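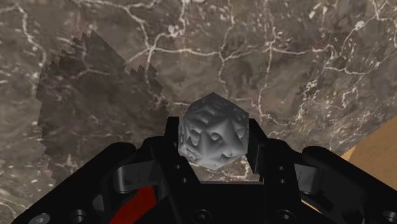

By Vimala Naidu
Filed under: Demos and open days

Running a simulated grasp station for visitors

These notes cover the pick-and-hold station we run at the Avon open day in March. The station uses a simulated two-finger gripper and a many-faced die on a marble surface, shown from a viewpoint looking out over the gripper body.

Before doors open

1. Start the simulator and load the Botarstead scene. Wait for the load to finish before you connect the display.
2. Set the gripper force limit to 6 N. Higher values make the die jump when the fingers close.
3. Set the physics rate to 400 Hz. At 100 Hz the die creeps down between the fingers during a long hold.
4. Run one full cycle with the display off and check the log for contact errors.

Running a cycle

Reset the die. Lower the open gripper until the fingers are on either side of it, then close slowly. Embossed faces give uneven contact, so let the force reading settle before you lift. A usable hold has a flat plate against each side of the die and the top vertex above the fingertips. If the die tilts, open, reset and repeat. Do not correct it in mid-air.

Pause during the hold and let visitors look. Most of them ask about the shadow on the left of the marble. Its stair-stepped edge is a rendering matter and has no effect on contact. Raising the shadow resolution smooths it but slows the display on the Phetsri laptop.

Handing over the controls

Visitors may use the open, close and reset keys only. Lock the arm keys from the Stokitz panel first. If the simulator stops with code 494, restart the scene. The force limit returns to its default after a restart, so enter it again before the next visitor.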